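Pekorby Media Manager: Set-Up Guide
Section 4. Importing a Movie Collection

Read this section before you plug anything in. The quick-start card says importing is automatic. It is, in the sense that the program will pick a title for every file whether or not it has any idea what the file is.

Before you start

You need Pekorby installed, a free account with the Traleck title database, and a drive with your movie files on it. Make a copy of the file names first. Pekorby claims it never renames anything without asking, but the asking is done with a box that comes already checked.

4.1 Adding the folder

1. Open Pekorby and choose Library, then Add Source.
2. Pick the folder that holds your movies. Do not pick the whole drive. Pekorby treats any video as a feature film, including birthday clips.
3. Clear the box marked "Tidy file names on import."
4. Set Content Type to Movies. Leave "Mixed" alone. It sorts shorts and trailers by coin toss as far as we can tell.
5. Click Scan.

Caution: The progress bar reaches 100 percent well before the scan is done. Wait until the word Idle shows in the lower left corner.

4.2 Checking the matches

Our test library held 1,660 movies. Pekorby reported every one as matched. Alfie Bainbridge went through the list by hand and found 400 that were wrong, most of them remakes that had been given the original's cast, poster and plot summary. Expect the same with yours.

1. Choose View, then Match Report.
2. Sort by Year. Wrong matches tend to bunch up where two movies share a title.
3. Click a title you doubt and compare the running time with the file's own length. A gap of more than 9 minutes usually means the wrong movie or a different cut.
4. Choose Fix Match and type the title with the year in parentheses.
5. Click Lock. An unlocked fix can be undone by the next update.

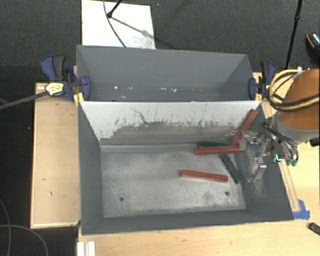
Note: The "confidence score" next to each match is of little use. We saw high scores on plain mistakes and low ones on titles that were spelled perfectly. Go by running time.

4.3 Trailers and posters

The Inuso add-on promises a trailer for every movie. Damian Camenzind switched it on in June and got a fair number of fan edits, some of them longer than any trailer ought to be. If you want it anyway:

1. Choose Add-ons, then Inuso, then Enable.
2. Set Source to Studio Only.
3. Turn off Autoplay, or each trailer will start as you scroll past it.

Posters come from Traleck at two sizes. Pick the smaller. The large ones slow down the wall view and look no better on most televisions.

4.4 Sending the list to a player

1. Turn on the Hartley player and wait for its home screen.
2. In Pekorby, choose Share, then Find Players.
3. Enter the code shown on the television.
4. Open one movie from each genre and let it run for a minute.

Note: If the player shows fewer titles than Pekorby does, restart the player and share again. Support will tell you to reinstall everything. Try the restart first.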